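Section 4: Setting Up the Clear Acrylic Stand on a Wooden Tabletop

Farnar Display Stand, owner's guide, revised May 25, 2022 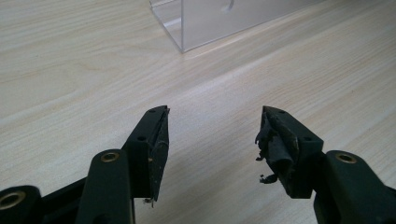

The carton says the stand is ready in seconds. Allow longer. The seconds in question do not seem to include peeling the film, cleaning the table, or finding the stand again once you have set it down on a pale surface.

Before you start

You will need a soft cotton cloth, a bowl of lukewarm water with a drop of dish soap, and a strip of low-tack tape. You do not need the polishing spray sold alongside the stand. Lindiwe Fourie tried it on one panel in April and plain soapy water on the other, and could not tell them apart the next morning.

CAUTION: Do not use glass cleaner, rubbing alcohol or anything with ammonia in it. These can leave fine cracks in acrylic, and the cracks do not polish out.

4.1 Preparing the table

1. Clear the spot where the stand will go and wipe it with a damp cloth, following the grain of the wood.

2. Dry it with a second cloth. Wait until the surface feels dry to your palm.

3. Run your fingertips over the area. Grit that you can barely feel will still scratch both the table and the bottom edge of the stand.

Note: Some sellers claim acrylic cannot mark a finished tabletop. Slide a bare edge across an oiled one and see if you still believe it. Lift the stand when you move it.

4.2 Removing the film

1. Start at a corner and pull the film back low and slow, almost flat against the panel.

2. If the film tears, warm it with your hand and start again from the nearest edge. No knives and no razor blades, whatever the video on the Vurnia store page shows.

3. Check around any cutouts. Scraps of film like to stay in the curves.

4. Wipe each panel with the soapy cloth, rinse the cloth, and wipe again. Pat dry. Rubbing hard builds up static, and the panel will then collect every bit of dust in the room.

4.3 Placing the stand

1. Hold the stand by its sides with both hands and lower it straight down.

2. Press lightly on each corner in turn. If it rocks, try another spot before you blame the stand. Few tables are as flat as their owners think.

3. Set it well back from the table's edge. Clear plastic on light wood is easy to overlook, and a sleeve will find it before your eyes do.

4. Put a strip of tape along the top for the first few days if children or guests use the table.

4.4 Loading

The rated load is 500 grams. Pravesh Mahlangu, who checked these instructions, put the full weight on his and left it for 17 days. He reported no bend he could see, but would not swear to the next 17. Keep heavy items low and centered, and treat the rating as a ceiling.

CAUTION: Keep the stand away from candles, radiators and hot mugs. Acrylic softens long before it looks as if anything is wrong.

4.5 If something looks off

Cloudy patches: usually soap left behind. Wipe again with clean water.

A gray or hazy tint to the wood grain behind a panel: check for leftover film first. If the film is off and the panel is clean, leave it alone. "Crystal clear" is a sales term.

A bright line along the bottom edge: light catching in the plastic. Run a fingernail over it. If the nail snags, see Section 6, Scratches and Chips.

Replacement stands are ordered under part number 227.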